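About Us

Sendik is a small robotics shop that teaches machines to handle clothes. Shirts, towels, fitted sheets (oh, the fitted sheets) and a great deal of denim. Laundries, rental companies and returns warehouses send us the garments their people are tired of wrestling with, and we work out how a robot might pick them up, spread them out and fold them without chewing anything to bits.

We love this work. Cloth is strange stuff to a robot. A box stays a box when you push it, but a sweater turns into a completely different shape every time you let go, and there are days when the whole shop stands around one cuff, arguing happily over which layer is on top.

How we got here

Theano Gkikas started Sendik after years of fixing folding lines in commercial laundries. Vangelis Stamatopoulos joined her to do the mechanical side, and he still draws every finger and jaw we make, usually in pencil first. The early days were one bench, two borrowed monitors and a sewing machine for mending whatever we tore. We still have the sewing machine, and it still gets used.

Our first arm cell was called Stikine. Our second, the one most visitors come to see, is Vainio. Both run on Cuvgate, the software we wrote to decide how hard to squeeze, when to pull and when to give up.

The July fault

Most company pages skip this part. We put it near the top of ours, and it's the first thing we tell new hires, new customers and anybody who asks what we're like to work with.

One afternoon in July, Vainio was partway through a long run of pants. It closed on a waistband, began to lift, and the garment snagged on the fixture underneath. Cuvgate should have felt the load climb and let go. It kept pulling. The seam held, which is a credit to whoever sewed it, and the fixture came off its bolts and went over the side of the bench. It landed on the walkway where Theano had been standing a moment earlier with a clipboard.

She was fine. One of the fingers was bent, a safety panel was cracked and we were all pretty shaken. Vangelis hit the emergency stop and we left the cell off for the rest of the week.

What we found took a while to piece together. Cuvgate had a force limit, and we had tested it, and it worked. But the limit was paused for a short window right after each grasp, so that the normal bump of the jaws closing wouldn't trip it. Fair enough. The trouble was that when a grasp slipped and the jaws re-closed, the window started over. On that afternoon the waistband slipped, caught, slipped and caught again, and every little re-grasp bought the arm more time with nobody minding the force. We went back through 1191 logged grasps and found 38 where the window had restarted at least once. Thirty-eight warnings, all sitting in our own files! None of them had ended badly, so none had been looked at.

That stung. It also changed the shop more than any good week ever has.

What we changed

The force limit no longer lives only in the software. There's a separate cutoff in the wrist that knows nothing about Cuvgate and doesn't care what it thinks. The pause after a grasp can happen once per pick, and a second slip ends the attempt. Fixtures are bolted through the bench now, and the walkway on the far side is closed whenever an arm has power - a painted line and a good intention turned out to be a poor substitute for a gate.

We also rewrote how we log things. A slip used to be a footnote. Now it gets its own entry, and somebody reads those entries every morning before the arms are switched on. We call this slip reading, and it goes better with coffee.

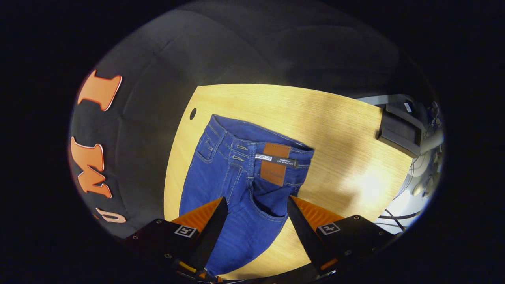
Denim is where we did most of the rebuilding, and it's still our favorite fabric to test on. It's heavy, it's stiff in some places and floppy in others, and it's full of hard little surprises for a set of jaws. A leather patch stitched to a waistband, with a woven tag running across it, is just the sort of spot where we want to know what a grasp will do, and the thick stitched edge of a back pocket is another. Hand-held grippers let us try those spots with a person feeling the pull, and a person knows when something is wrong well before any number does. You get a tug, a little give, then a catch, and your hand just opens. We wanted the arm to have some of that sense, and we're closer than we were.

After the rebuild we ran 208 deliberate snags on Vainio, tying garments down in every mean way we could think up. The wrist cutoff let go on every one. Then Vangelis came up with 47 meaner ones, including a belt loop hooked over a bolt head, and a few of those showed us that our release was too quick and could drop a garment back into the jaws. So we slowed it a touch and ran the lot again. He was delighted. He has a drawer of nasty fixtures now and adds to it all the time.

How we work with customers

If you bring us a job, you'll get our fault log along with our demo. You'll see which grasps slipped, what we did about them and which ones we still don't understand. There's always a short list of those, and we're glad to talk about it over lunch. We'd also like to see yours! Some of our best fixes came from a laundry manager saying, "Well, ours does this odd thing with bathrobes."

Anyone in the shop can stop a run, including guests, and you don't need to have a reason ready. The big red button is there to be pressed.

Come and see us

We welcome visits from schools, repair techs, sewing people and the plain curious. Closed shoes, please, and long hair tied back. Bring a garment you hate folding and we'll have a go at it, slips and all. Stikine is usually the one running for visitors, with Vainio next door.

Page last updated 2025-04-06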